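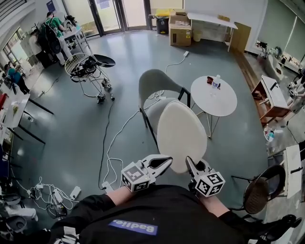
Thursday, 4 July 2019. Left gripper dropping out mid-run

Third day of this. The left hand-held gripper stopped reporting jaw width again in the middle of a take, and the recorder carried on as if nothing had happened. The right one was fine all day.

Numbers first. Session log has 2,288 frames with the left width stuck at its last good value. They fall in 14 separate gaps. The longest gap lasted 47 seconds, and in that one I opened and closed the jaws the whole time without a single change in the log. Pose from the marker cube stayed good through all of it, so tracking is not the issue. Replay looks normal unless you plot the width by itself, and that's how we missed it on Tuesday.

What I tried, in order:

Swapped the USB cables left for right. Fault stayed with the left gripper.

Swapped ports on the Driltent hub. No change.

Ran the left gripper alone with the right one unplugged. Two dropouts in the first run, then none for a long stretch. Got hopeful, picked it up by the grip and turned my wrist outward, and it dropped out at once.

After that I could bring it on nearly every time. Wrist out, jaws open wide, value freezes. Wrist back, it sometimes recovers and sometimes needs a restart. I think the encoder lead is being pulled where it goes into the body. Mercy rerouted those leads in February when we changed to the longer fingers, and I don't see any slack left in her drawing for a full twist. She agrees it's tight.

Also checked the pads while I had everything out. Keegan asked if the jaws could be binding on the mesh and stalling the linkage. They travel freely by hand, end to end, no sticking.
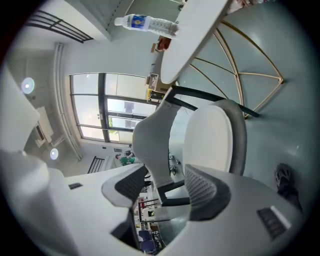

Gripper with both finger pads in view, mesh side showing.

The software side bothers me more than the wire. The Melnyk logger holds the last value when a reading is missing and writes no flag. Huguette says it was set up that way so playback would not stutter. Fine for playback, bad for us. If an arm is run on those files it will keep its jaws where they were when the person had already let go. Inna had that on the bench last week with the Branda arm: it held on to a cup through the release point and dragged it along the table. We put that down to calibration. I now think it was this, and have told her so. She is going to pull the file and look at the width trace.

Until fixed:

No left gripper data goes into the training set from Tuesday on.
No replay on the arm from those files, even at low speed.
Red tape on the left grip. Don't take it off.

To do: open the left body and check the lead at the strain relief (me, Friday). New lead with 3 cm more slack, both sides, even though the right one works. Huguette to write a null and raise a beep when a reading is older than the limit. Zdeňka to go back through the June files for flat stretches in the width column.

Have not opened the body yet, so the cable is still a guess.

Recent entries
Marker cube reprint, left and right
Gruranik battery pack: charge times
Branda arm e-stop check
Longer fingers, first fitting
Melnyk logger settings, who changed what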